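Sorting out the keys today. The Tarkville place came with a pile of them and no labels.
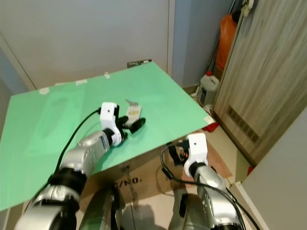
Key, cream tag and black fob on the green board.

Board is sitting on a cardboard box for now – the proper bench is still at the Lastel unit until November.

1/3 The rule is one key per tag. If a key opens nothing after 3 doors, it goes in the jar.

2/3 Printing on old tags fades. I go over mine with a paint marker and let it dry before it goes back on the ring.

3/3 Fobs stay with their key. A replacement from the shop in Wostosville is $28 and they want the old one back.

Mint green was the only color left, but small stuff shows up well on it. Garage keys next.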